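Rocha Property Rentals: Frequently Asked Questions for Landlords

We manage single-family homes, duplexes and small apartment buildings in Ruddale and Drungate. The questions below are the ones owners send us most often before they sign a management agreement. If yours is missing, call the office or use the contact form.

What does your management fee cover?

The fee is 10 percent of the rent collected each month. It covers advertising the unit, showings, tenant screening, the lease, rent collection, routine inspections and your monthly statement. If the unit is vacant and no rent comes in, there is no fee for that month.

Repairs are billed at cost. We don't add a markup to contractor invoices, and a copy of each invoice is posted with your statement.

Is there a setup fee?

No. We do ask you to keep a reserve of $300 per unit in your owner account. This pays for small repairs without a phone call every time a faucet drips. The reserve is yours and is returned when the agreement ends, less any open bills.

Do I have to approve repairs?

Anything that costs more than the reserve needs your approval by email or text. Emergencies are the exception. If a pipe bursts or the heat fails in winter, we send someone first and contact you as soon as we can.

How do you set the rent?

We look at what similar units nearby have rented for recently, then at the condition of yours. You get a suggested figure in writing along with the listings we used. You can ask for more than we suggest. If there are no applications after 2 weeks, we will talk to you about lowering it.

How long will it take to find a tenant?

Most units rent in around 60 days from the date we get the keys, including any cleaning or paint. Spring and summer are faster. A unit that comes empty in November can sit longer, so we try to write leases that end between April and August.

How do you screen applicants?

Every adult who will live in the unit fills out an application. We check credit, income, rental history and references from the last two landlords. The same written standards apply to everyone, and you can read them before we list your property. We follow fair housing law and can't take instructions from owners that go against it.

Can I choose the tenant myself?

You can set the standards in advance, within the law. After that, we offer the unit to the first applicant who meets them. Owners don't see names or personal details until the lease is signed.

Do you allow pets?

That is up to you. Owners who allow pets get more applications. If you do, we can add a pet addendum with limits on number and size. Service animals are not pets under the law and can't be refused or charged for on that basis.

When do I get paid?

Rent is due on the first of the month. Owner payments go out by direct deposit once the rent has cleared, usually by the middle of the month. If your tenant pays late, your payment will be late too, and we will tell you.

Where do I find my statements?

Statements, invoices and inspection reports are in Siltent, our owner portal. You'll get a login by email after you sign. Tax forms are posted there in January. If you prefer paper, ask and we will mail copies.
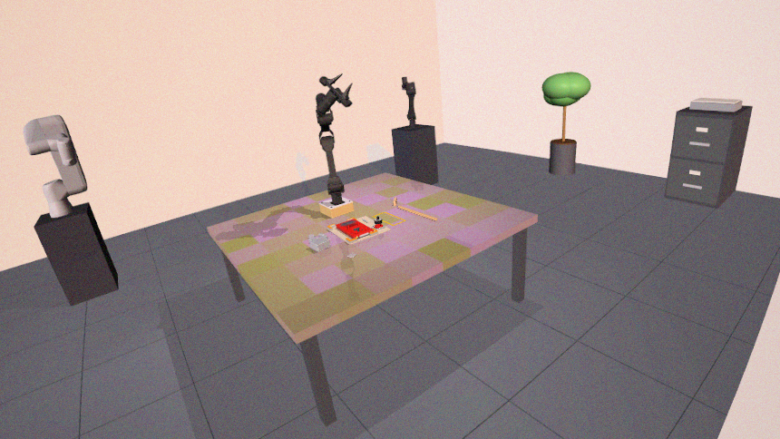 How often do you inspect the property?

We inspect at move-in, at move-out and twice during a one-year lease. Tenants get written notice first. The report lists the condition of each room, any smoke alarm that needs a battery, and work we think should be planned for the coming year. You are welcome to come along if you give us a week's notice.

What happens if a tenant stops paying?

A late notice goes out as soon as the grace period ends. We try to agree on a payment plan if the tenant has a good record. If that fails, we serve the notice required by state law and refer the case to an attorney. Attorney and court costs are paid by the owner.

Who holds the security deposit?

We do, in a separate trust account. After move-out we compare the unit with the move-in report, deduct for damage beyond normal wear, and send the tenant an itemized list with the balance.

What insurance do I need?

You need a landlord policy, which is different from a homeowner's policy. Please name us as an additional insured. Tenants are required to carry renter's insurance under our lease.

Can I cancel?

Yes, with 30 days' written notice after the first year. Any lease in place stays in force, and we hand over the file, keys and deposit to you or your new manager.

Who do I talk to?

Jacqueline Chevalier handles new owners for both towns. Once your first tenant moves in, you will be assigned a property manager, whose direct number is in the portal.

Page last updated 09/04/2026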